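**Fixed rate or variable for the remaining 221 months?**

**marta_w** wrote:

Hello all. I am reading this board since November and now I need to ask something myself. Our fixed period with Kowalczyk ends soon and they offer us two choices: a new fix for five years, or the variable rate which today is clearly cheaper. We have 221 months left on the mortgage. My husband prefers the variable. I sleep better with the fix. The difference today pays for our groceries for a week each month, so it is not nothing.

What would you do? We live in Cerkville, if the region matters.

**dulltrader** wrote:

Variable. The central banks have said very plainly that they will not raise before they see inflation above target for a long time. You would pay the bank for insurance against a fire that is years away.

**Roscoe Szabo** wrote:

I disagree with dulltrader, politely. The short rate is what the central bank controls. Your fixed offer is priced from the longer end of the market, and the longer end has started to move up this month without asking anybody for permission. If you wait until the short rate rises, the cheap fix will already be gone. I made this mistake with my first flat and I paid for it during four years.

**dulltrader** wrote:

The long end moved from almost nothing to slightly more than almost nothing. People have called the end of low rates every year since I opened my account here. One day they will be right, of course.

**Roscoe Szabo** wrote:

One day is enough when you have 221 months in front of you.

**peppercorn21** wrote:

Marta, before you choose, please look at the fee for leaving the fix early. At Wuken it was 1000 flat in my contract, and I found it on page 21, in a paragraph that talked mainly about something else. If you may sell the house in the next years, this fee matters more than the opinions of Roscoe and dulltrader together.

**marta_w** wrote:

Thank you, I looked. The fee is there, but it is a percentage of what is left, and it becomes smaller each year. We don't plan to sell. My mother lives in the next street.

**Hollis Nguyen-Tran** wrote:

I worked some years in a branch, so here is my view from the other side of the desk. Ask them three questions:

- Is there a cap on the variable rate, and how high is it?
- Can you change from variable to fixed later, and which rate list do they use on that day?
- How much may you repay extra each year without a charge?

With the second answer many customers are surprised. They believe they can switch at the rate they saw in the leaflet. They get the rate of the day, and usually the decision to switch comes to everybody in the same week.

**dulltrader** wrote:

Fair point about switching. I still take the variable, but I put the difference in a savings account every month — if you spend it, my argument does not work.

**peppercorn21** wrote:

That is a rather big "if" for a family with groceries :)

**marta_w** wrote:

I called them today, February 26, 2021. There is no cap. Switching is possible once, at the rate of the day, exactly as Hollis wrote. They also allow to split the loan, half fixed and half variable, but they want two sets of papers and a second yearly charge. Did anyone do the split?

**Roscoe Szabo** wrote:

My sister did it through Breltuleo, the broker. She is content, although she complains about the double statements. For me it is a reasonable peace between husband and wife.

**dulltrader** wrote:

Half a mistake is still half a mistake, only we don't agree which half.

**marta_w** wrote:

We will sleep on it and probably go for the split, with the bigger part fixed. I will write again when it is signed. 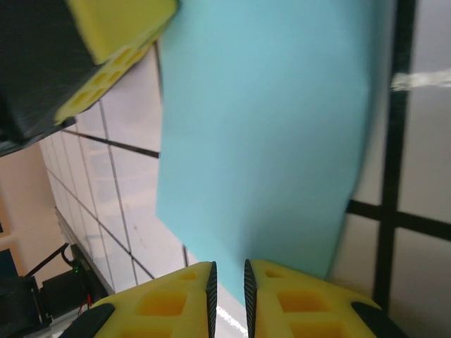
**newhere_tom** wrote:

If the central bank raises its rate in the middle of a fixed period, does the monthly payment change?

**Hollis Nguyen-Tran** wrote:

The payment stays the same until the fixed period ends, and only then the bank calculates it again with the new rate.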